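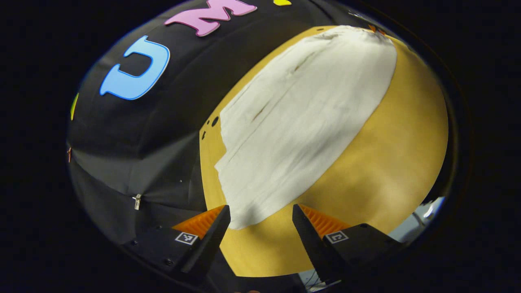

Lilian Shirima has been specifying adhesives for textile trims since she left college, and for the past seven years she has run the bonding bench at Lema, a small workshop that makes banners, stage drapes and table covers to order. Most of her working day is spent on one question: will a thing stuck to a piece of cloth still be stuck to it next year?

"People assume the glue is the weak part," she says. "In the failures I get sent, the glue is usually sound. It has let go of one side cleanly. The fault is in the surface, and the surface was there before the glue was opened."

Smooth synthetic cloth is the usual culprit. It is often finished with a softener or a water repellent, and both leave a film that adhesive will hold to very well. The film then parts from the fibre. Shirima's first test is a drop of water from a pipette. If the drop stands up, the cloth goes for a wash before anything else is done to it. If it soaks in within a few seconds, she moves on to a peel strip.

The peel strip is a length of cloth 37 millimetres wide, bonded to a matching strip of the trim and pulled apart at a steady rate. Lema does this on a secondhand bench tester. Shirima kept a record of every strip pulled over one winter and finished with 257 results. She sorted them by how they failed and ignored the force figures on the first pass.

"The force tells you how strong it was. The way it broke tells you what to change. If there is glue on both faces, the glue itself has torn, and you look at the product or the cure. If there is glue on one face only, you look at the other face."

She will not name a best adhesive. The workshop keeps two in stock. Gelteck is a water-based contact type, applied to both faces and left until it no longer transfers to a fingertip. Pritura is a heat-activated film, cut to shape and pressed. She uses the first on anything that would mark or flatten under a press, and the second on flat trims where the edge must be clean.

"Foam is the awkward one," she says. "It has a skin or it has open cells, and you treat those as two separate materials. With open cells the first coat vanishes. You put it on, it sinks in, it looks dry, and there is nothing left on the surface to stick with. So you coat it, leave it, and coat it again."

She is equally particular about how the cloth is held. Stretch fabric should be bonded slack. If it is pulled tight across a board and the trim goes on, the fabric shortens when it is released and the trim cannot follow. The result is a ripple around each piece, and a constant load on the edges.

Edges, she says, are where most of the preventable failures begin. Her rule is to bring the adhesive right up to the perimeter and round off any inside corner. A sharp corner gathers stress and is also the first thing to catch on a sleeve. She checks each edge with a plastic spatula after a full day's cure, using light pressure.

Storage receives less attention than it should. A table cover folded along a bonded piece is being peeled slowly for as long as it stays in the box. Lema sends its covers out rolled on a tube, face outwards, with tissue between the turns. One customer, the exhibitions firm Cirnine, returned a set in May with every fold line running through a letter.

"They had put it in a drawer. The drawer was the right size for it folded," Shirima says. "We re-bonded what we could and sent a longer tube."

Her current trial concerns heat. Covers used in shop windows fail sooner than those used indoors, and she wants to know whether temperature or sunlight does the damage. Two sets of strips are hanging in the same south window — one behind clear film, one wrapped in foil. They have had 406 hours so far. She has pulled three of each and declines to give the figures.

"Three is too few. Ask me when the rest are down."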